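Subject: Re: [Werar-house] Things for the swap table, what is still needed?

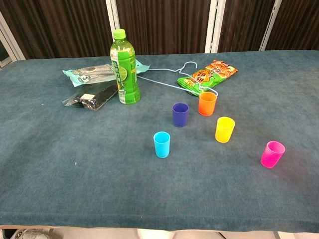

The table with the teal cloth: green bottle, packages, snack bag, light-blue hanger, orange cup.

Hello all,

thank you for the answers so far. I reply to the message from yesterday evening, which I quote here in parts, so that the ones who joined the list in April can follow.

> I would like to know three things before I bring my boxes down.
> First, is food allowed on the table or only household things?
> Last time I had to carry nine packs of noodles back up again.

Food is allowed if it is closed and the date on it is still good. Please put drinks toward the back, so that a child who runs past does not take them down with the sleeve. Snack bags can lie flat, they do not need a basket. What we do not take is anything from the refrigerator, and no glass jars with homemade jam. I know this was different in the Lenberg house, but there they have a sink in the same room and we do not.

> Second, what about hangers? I have maybe 25 of the wire ones
> from the cleaner's and I am ashamed to throw them away.

Please bring them, but not all at once! One or two on the table are enough to show that we have them, the rest can wait in a bag under it. The wire ones catch on everything. When I lay a hanger down I always end up with it across somebody's chips, and then the next person lifts the hanger and the chips come also. If you have time, tie them together in bundles with a string around the hooks.

> Third, the cloth. Is this the same one we had in winter? I remember
> it as very slippery.

I don't think it is slippery, but it shows every mark. You can wipe it with a cloth that is only a little damp. Please do not use the spray from the kitchen cupboard – I tried it on one corner and it left a pale line, which I could not remove even with warm water. If someone has a second cloth of a dark color, at least 1230 mm wide, I would be happy to borrow it for the small table.

Now my own points.

Small packages in plastic should lie with the label up, so people can read what it is without turning everything over. If there is no label, or the label is in a language that most of us don't read, write the content on a piece of tape. Agbeko Street did it this way and they had much fewer questions.

Cups are welcome, also single ones. Please wash them before and check the rim with your finger for chips. (I mean now the damage, not the food.)

We have 22 households on the sheet. Some nine of them wrote that they only want to take and not to bring, and this is completely fine. The things that are left over go to the Budutis shop in the evening, but they do not accept food, so everyone please takes home the food they brought.

The door is open from 3 p.m. I need one more person for the folding chairs. You can write to the list or put a note in my mailbox, second row, on the left.

Kind regards from the ground floor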